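Section 6: Setting Up Your Drying Spot

OK, so your Tendau filter jug is unpacked and you've read the boring safety bit (you did read it, right?). Now let's sort out where all the parts are going to dry, and I promise it's quicker than it sounds!

1. Pick a flat surface near the sink but out of splashing range. I use the end of my counter, next to the bread bin.

2. Lay down a cloth or a towel. Dark ones are great if you have hard water like we do here in Pellport, where everything light ends up with chalky rings on it.

3. Set your dish rack on the cloth and give it a gentle push on each corner. If it rocks, turn it around and try again before you go folding up bits of cardboard.

4. Keep a small open box or tray within reach for the dry parts: the lid clip, the spout cover and that tiny gasket I keep losing.

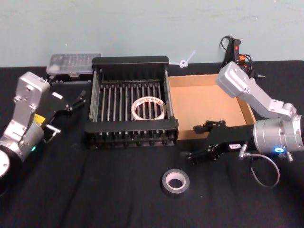

Rack on a black cloth, with an open cardboard box right beside it.

5. Wash the jug, lid and funnel in warm water with a drop of mild soap, then rinse them well. Stand the jug upside down on the rack and lean the lid next to it.

6. Leave everything alone for 24 hours the first time. I know, I know, you want to try it! After that first wash, overnight is plenty.

Note: The Parry lid and the older Femier lid look almost the same, but only the Parry one has a removable gasket. Please don't go prying at a Femier lid with a butter knife. I did that last November and ended up writing a very sheepish email to Eifion Yorath, who looks after spare parts.

Caution: Don't put the filter cartridge on the rack with the rest. It needs to stay damp once you've soaked it, so keep it standing in a cup of clean water until you're ready to put the jug back together.

Caution: No dishwashers, no ovens, no hair dryers. The funnel warps, and a warped funnel drips down the outside of the jug every single time you fill it.

When all the parts feel dry to the touch, go on to Section 7 and fit your first cartridge.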